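Is a "lifetime" digital movie library worth paying for, or should we keep buying discs?

Posted in Home Entertainment > Movies at Home, 1 September 2020

Finitside, 16 posts

We do a family movie night at our house and I've been buying combo packs with a disc and a digital code. Now Atport is pushing its "Keep Forever" library. You pay a one-time fee of $20, then redeem your codes there and supposedly they never expire. I've read the sales page twice and I still can't tell what I'd be paying for. The codes used to be free to redeem. 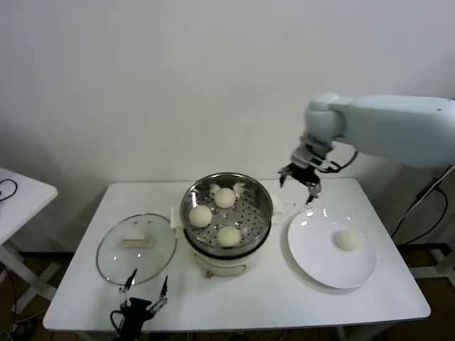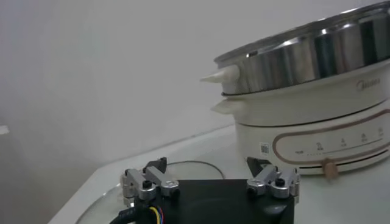 Electric hot pot, lid off

What I'd like to know:

Does "forever" mean anything if the company gets sold or shuts down? Can I download the movies and play them with no internet? We have a cabin with no signal, and that's half the reason I care. And are the extras included? My kids watch the bonus cartoons more than the feature.

I have 12 unused codes in a drawer, mostly animated stuff. A couple of them have a date printed on the slip that has already passed. The chat person at Atport told me "most codes will work," and I don't find that very comforting.

Iston
Member, 3000+ posts

I wouldn't pay it. Read the terms, not the sales page. The part headed "Availability" says titles may be removed when the studio's rights change, and "forever" is defined a few paragraphs down as "for as long as the service is offered." So you're handing over $20 for a promise that lasts until they decide it doesn't.

I've been through this before with a different service. It closed, and we got an email telling us to move our movies somewhere else. Most of mine moved. The ones that didn't were the ones from small distributors, and support stopped answering before I got anywhere with it. I still have the discs for those, so I lost nothing but an evening.

On your other points. Downloads exist, but only inside their app, and the app wants to check in online every so often. I had one refuse to play on a long drive after working fine in the driveway. For a cabin with no signal I'd bring the disc and a cheap player. Extras depend on the title. Look at the page for each movie before you redeem, and if it doesn't list the bonus cartoons, assume you aren't getting them.

As for the expired slips, try them at the studio's own redemption page first. Some of mine went through long after the printed date and some were dead the day after. I never found a pattern. Do not pay anyone a fee just to find out.

Eklund
New member

we have it and its fine?? never had a problem. signed up in June and all our movies are there. picture looks the same as the disc to me

Iston
Member, 3000+ posts

June was three months ago. Come back and tell us in five years.

Finitside, 16 posts

Thanks, both. Tried the drawer codes on the studio pages last night. Nine went through for free, including one of the "expired" ones. The other three just say "invalid," with no reason given. I've written to the studio about those and I'm not holding my breath.

Passing on Atport for now. If anyone knows a portable player that doesn't skip when a kid bumps the table, I'd like to hear about it, but please only if you've owned it for more than a week.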